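Kirkora TC-7 Thermal Compound

Item no. 139
Gray, non-conductive paste for desktop processors and chipsets. Made by Kirkora, stocked at our Plaltby warehouse.

Contents: one syringe, 6 g, with cap and plastic spreader.

Use TC-7 between a processor lid and the base of an air or liquid cooler. The compound contains no metal particles. It needs no curing time, and the computer can be started as soon as the cooler is fastened and its fan is connected.
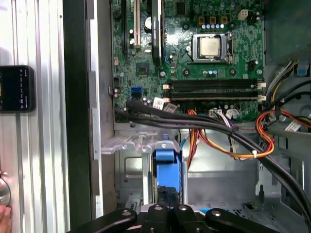 Remove all old compound before applying new. Dry residue comes off with a lint-free cloth and isopropyl alcohol. Let the lid dry. Apply a small amount to the center, set the cooler straight down and tighten the screws in a cross pattern, a few turns at a time. If the cooler is lifted after contact, clean both faces and start over.

Do not use on bare laptop dies. For these, see Kariuki phase-change pads.

Storage: upright, capped, below 100 °F. Use within seven months of opening.

Shipping: orders placed before 2 p.m. leave the same day. Pickup at the Uvthorpe counter on request. Opened syringes cannot be returned.

Related items: cleaning wipes, spare spreaders, cooler mounting screws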